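회사 소개

라보(Ravo)는 도매상과 제조사의 주문 업무를 ERP에 붙여 주는 소프트웨어 회사입니다. 쉽게 말하면, 거래처가 새벽 두 시에 휴대폰으로 보낸 "지난번 그거 똑같이 두 박스요"라는 문장을 아침에 누군가 해독하지 않아도 되게 만드는 일을 합니다. 화려한 일은 아닙니다. 명절에 친척들에게 설명하다 보면 대개 "그래서 쇼핑몰 만드는 거지?"로 끝나고, 저희도 이제는 그냥 그렇다고 합니다.

정확히는 쇼핑몰이 아닙니다. 거래처마다 단가가 다르고, 같은 거래처라도 본점과 지점의 결제 조건이 다르고, 어떤 품목은 여섯 개 단위로만 나가는데 유독 한 곳에만 낱개로 풀어 주기로 한 구두 약속이 살아 있는 세계의 이야기입니다. 일반 쇼핑몰 솔루션에 이 사정을 넣으려고 하면 어느 순간 할인 쿠폰이 수백 장 생깁니다. 저희 고객 중 한 곳은 실제로 그렇게 운영하고 계셨고, 쿠폰 이름만 모아 둔 엑셀 파일이 따로 있었습니다. 그 파일의 이름은 '쿠폰_최종_진짜최종_수정'이었습니다.

어떻게 시작했나

창업자인 투바 하우겐(Tuva Haugen)은 원래 수산물 포장재 유통사의 전산 담당이었습니다. 노르웨이 본사에서 한국 지사로 6개월 예정으로 파견을 왔고, 첫 출근 날 팩스가 아직 돌아가는 것을 보고 여섯 달로는 어렵겠다고 생각했다고 합니다. 당시 지사에는 주문 접수 경로가 팩스, 전화, 메신저, 이메일, 그리고 영업사원의 기억력까지 다섯 가지가 있었습니다. 마지막 경로의 정확도가 제일 높았다는 점이 문제였습니다. 그분이 휴가를 가면 회사가 같이 쉬었으니까요.

하우겐은 퇴근 후에 거래처용 주문 화면을 하나 만들었습니다. 품목 검색과 수량 입력, 보내기 버튼이 전부였습니다. 색깔은 본인이 보기에도 흉했다고 합니다. 그런데 거래처 사장님들이 쓰기 시작했고, 쓰던 분들이 다른 공급사에도 "거기는 이런 거 없냐"고 묻기 시작했습니다. 공급사 두 곳에서 연락이 왔고, 그중 한 곳은 지금도 고객입니다. 다른 한 곳은 견적서를 받아 보신 뒤 조용해지셨습니다. 언제든 다시 연락 주셔도 됩니다. 그 견적서는 지금도 유효하지 않습니다만 새로 써 드릴 수 있습니다.

얼마 뒤 호찌민에서 재고 관리 소프트웨어를 만들던 띤 닌(Tín Ninh)이 합류했습니다. 두 사람은 어느 전시회에서 옆 부스였는데, 사흘 동안 방문객이 워낙 없어서 서로의 제품을 끝까지 시연해 줄 시간이 있었습니다. 닌은 하우겐의 주문 화면이 재고를 새벽에 한 번만 갱신한다는 것을 지적했고, 하우겐은 닌의 재고 화면에 로그아웃 버튼이 없다는 것을 지적했습니다. 회사는 그 대화의 연장이라고 보시면 됩니다. 로그아웃 버튼은 그 뒤로 생겼습니다.

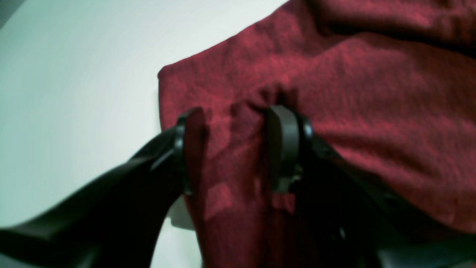
라보라는 이름에 대해서도 종종 질문을 받습니다. 깊은 뜻이 있을 것 같다고들 하시는데, 도메인이 남아 있는 네 글자 이름 중에서 전화로 불러 주기 쉬운 것을 골랐습니다. 최종 후보에는 더 멋진 이름도 있었지만 세 번 불러 드려도 상대방이 받아 적지 못했습니다. 주문을 잘못 받아 적는 문제를 해결하겠다는 회사가 이름부터 그래서는 곤란하겠다는 것이 당시의 결론이었습니다.

무엇을 만드나

저희 제품은 세 가지입니다. 네 가지였던 시절도 있으나 하나는 저희만 좋아했습니다.

울론(Wulon)은 거래처용 주문 포털입니다. 거래처가 로그인하면 자기 단가, 자기 주문 단위, 자기 결제 조건만 보입니다. 옆 가게 단가는 보이지 않습니다. 이 한 줄 때문에 도입하신 고객이 꽤 됩니다. 지난 주문을 그대로 불러오는 기능이 있고, 사용 기록을 보면 이 버튼이 다른 모든 버튼을 합친 것보다 많이 눌립니다. 저희가 몇 달을 들여 만든 추천 상품 영역은 그 바로 아래에 얌전히 있습니다.

농(Nông)은 영업 담당자용 모바일 앱입니다. 지하 창고나 산길에서도 주문을 넣을 수 있게 오프라인에서 먼저 저장하고, 통신이 잡히면 ERP로 올립니다. 이름은 닌이 지었습니다. 베트남어로 농사와 관련된 말이기도 하고 얕다는 뜻이기도 하다는데, 본인은 첫 번째 뜻이라고 주장합니다. 메뉴는 두 단계 이상 들어가지 않도록 되어 있어서 내부에서는 두 번째 뜻이라는 설이 우세합니다.

엘레로(Ellero)는 위의 두 제품과 ERP 사이에 앉아 있는 연동 모듈입니다. 화면이 거의 없어서 시연할 때 보여 드릴 것이 없고, 그래서 시연에서는 늘 가장 짧게 지나갑니다. 하지만 계약 후에 저희 엔지니어가 시간을 제일 많이 쓰는 곳이 여기입니다. 단가표, 여신 한도, 재고, 세금계산서 상태가 모두 이곳을 거칩니다. 엘레로가 잘 돌아가면 고객은 이 이름을 잊어버립니다. 이름을 기억하고 전화하시는 날은 보통 좋은 날이 아닙니다.

사라진 네 번째 제품은 주문 데이터를 음악으로 들려주는 대시보드였습니다. 주문이 몰리면 빨라지고 반품이 들어오면 단조로 바뀌었습니다. 시범 운영을 맡아 주신 고객사는 이틀째에 스피커를 끄셨습니다.

어떻게 일하나

도입은 대개 창고 구경에서 시작합니다. 회의실에서 들은 업무 흐름과 창고에서 보는 업무 흐름은 다른 회사의 것처럼 보일 때가 많습니다. 회의실에서는 모든 출고가 시스템 승인 후에 이루어지고, 창고에서는 기둥에 붙은 메모지가 승인을 합니다. 저희는 메모지를 존중합니다. 거기에 적힌 내용이 십중팔구 시스템에 들어가야 할 규칙이고, 적은 분이 그 회사에서 제일 바쁜 분입니다.

그다음에는 품목 마스터를 정리합니다. 가장 재미없는 단계이고 건너뛰자는 요청도 가장 많이 받습니다. 한 고객사는 품목이 3000개라고 하셨는데 열어 보니 3684개였습니다. 늘어난 부분은 대부분 띄어쓰기였습니다. '고무패킹'과 '고무 패킹'과 '고무패킹 '이 각자 다른 재고를 가지고 각자 다른 단가로 팔리고 있었습니다. 맨 뒤의 것은 빈칸이 하나 붙어 있습니다. 그 빈칸을 찾느라 엔지니어 한 명이 오후를 다 썼고, 그 뒤로 엘레로에는 빈칸을 잡아내는 기능이 기본으로 들어갑니다.

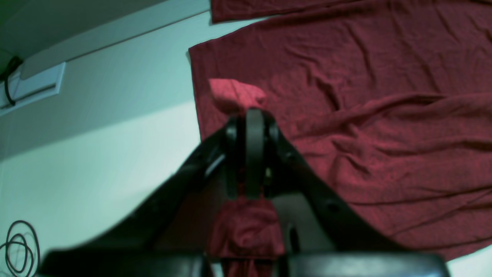

정리가 끝나면 거래처 몇 곳만 골라 먼저 엽니다. 이때 고객사에서는 보통 가장 친한 거래처를 추천해 주시는데, 저희는 가장 까다로운 곳도 하나 넣어 달라고 부탁드립니다. 친한 거래처는 불편해도 참아 주십니다. 까다로운 거래처는 첫날 오전에 전화를 주시고, 그 전화 한 통이 저희 내부 테스트 보름치보다 낫습니다. 어느 철물 도매상의 거래처 사장님은 글씨가 작다, 버튼이 멀다, 왜 내 이름 뒤에 '님'이 없느냐는 세 가지를 지적하셨고 세 가지 모두 다음 배포에 반영되었습니다. 지금 울론에서 보이는 '님'은 그분 덕분입니다.

전체 개시는 월말을 피합니다. 월말에 열자고 하시는 분께는 마감 담당자와 먼저 점심을 드시고 오시라고 말씀드립니다. 다녀오시면 일정이 바뀌어 있습니다.

개시 후 첫 달은 담당 엔지니어가 고객사의 단체 대화방에 들어가 있습니다. 프로젝트가 끝나면 나오는 것이 원칙입니다만, 나올 때를 놓쳐서 아직 경조사 소식을 받고 있는 직원도 있습니다.

누구와 일하나

현재 330개 업체가 저희 제품으로 주문을 받고 있습니다. 포장재, 철물, 식자재, 미용 재료, 치과 소모품, 조명 부품처럼 반복 주문이 많고 단가가 복잡한 업종이 대부분입니다. 직원 수가 한 자릿수인 곳도 있고 공장이 여러 나라에 있는 곳도 있습니다. 규모에 상관없이 첫 상담에서 하시는 말씀은 비슷합니다. "저희는 좀 특이해서요." 지금까지 특이하지 않다고 하신 회사는 한 곳이었고, 그곳이 제일 특이했습니다.

저희와 맞지 않는 경우도 적어 두겠습니다. 일반 소비자만 상대하시는 쇼핑몰이라면 더 싸고 예쁜 솔루션이 많습니다. ERP가 아직 없으시다면 그것부터 고르시는 편이 순서에 맞습니다. 그리고 "다음 주에 열 수 있느냐"고 물으시면 저희 영업팀은 잠시 말이 없어질 텐데, 통화가 끊긴 것은 아니니 기다려 주시기 바랍니다.

가격은 홈페이지에 적어 두었습니다. 사용 거래처 수와 연동 범위에 따라 정해지고, 주문 건수로는 받지 않습니다. 주문이 늘었다고 돈을 더 내라고 하면 고객이 주문이 느는 것을 싫어하게 될 것 같았습니다. 재무를 맡은 직원은 이 정책을 분기마다 한 번씩 다시 설명해 달라고 합니다.

어디에 있나

본사는 서울에 있고, 하우겐과 도입팀, 고객지원팀이 여기에 있습니다. 개발팀의 절반은 호찌민에서 닌과 함께 일합니다. 두 사무실의 시차는 두 시간이라 서울이 점심을 먹고 돌아오면 호찌민이 점심을 먹으러 갑니다. 그래서 긴급 회의는 늘 누군가 배가 고픈 상태로 열리고, 덕분에 짧습니다. 베르겐에도 작은 사무실이 하나 있는데 유럽 고객 몇 곳을 지원하며, 비가 온다는 소식을 꾸준히 전해 옵니다.

고객지원은 오전 8시부터 받습니다. 도매 시장의 하루가 저희보다 훨씬 일찍 시작한다는 것을 알고 있으므로 그전에 걸려 온 장애 전화는 당번 엔지니어에게 바로 넘어갑니다. 당번은 돌아가면서 하며 두 창업자도 빠지지 않습니다. 하우겐이 당번일 때는 한국어로 응대하는데, 포장재 회사에서 배운 한국어라 수량과 납기 관련 표현이 유난히 유창합니다.

같이 일할 분

채용은 수시로 합니다. 도입 컨설턴트와 연동 엔지니어 자리가 자주 열리는 편이고, 자세한 내용은 채용 페이지에 있습니다. 면접에서 화이트보드 문제는 내지 않습니다. 대신 실제 거래처에서 온 주문 메시지를 하나 보여 드리고 무슨 뜻인 것 같은지 여쭤봅니다. 정답은 저희도 모르는 경우가 있습니다. "이건 전화해서 물어봐야겠는데요"라고 하신 분들이 대체로 입사 후에도 잘 지내고 계십니다.

유통이나 영업관리에서 일하다 오신 분이 개발팀에도 여럿 있습니다. 반품 전표를 손으로 써 본 사람이 만든 반품 화면은 확실히 다릅니다. 약간의 원한이 느껴집니다.

회사 소식

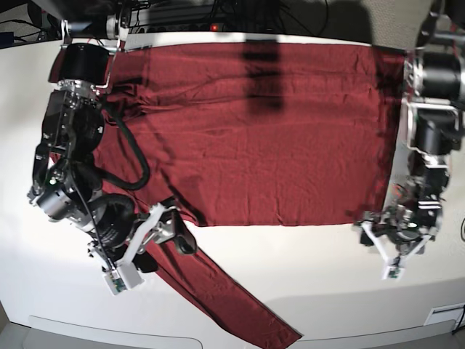
서울, 11월

울론의 새 버전을 배포했습니다. 거래처별 대체 품목 안내가 추가되어, 찾으시는 품목이 품절이면 미리 지정해 둔 대체품이 같은 화면에 나옵니다. 대체품을 원하지 않는 거래처는 따로 꺼 둘 수 있습니다. 이 끄기 기능은 시범 고객 전원이 요청하셨고, 그중 절반은 아직 켜 두고 쓰십니다.

농은 이번 배포에서 서명 받기 화면이 바뀌었습니다. 장갑을 낀 채로도 서명이 되도록 입력 칸을 키웠습니다. 서명이 예뻐지지는 않습니다.

엘레로는 여신 한도 조회가 빨라졌습니다. 화면이 없는 제품이라 보여 드릴 것은 이번에도 없습니다.

도입 상담은 문의 페이지에 회사명과 사용 중인 ERP를 적어 보내 주시면 됩니다. 품목 마스터 파일을 미리 첨부해 주시면 상담이 빨라집니다. 파일 이름에 '최종'이 두 번 이상 들어가도 괜찮습니다. 팩스 번호를 물으시는 분이 아직 계셔서 문의 페이지 맨 아래에 적어 두었습니다.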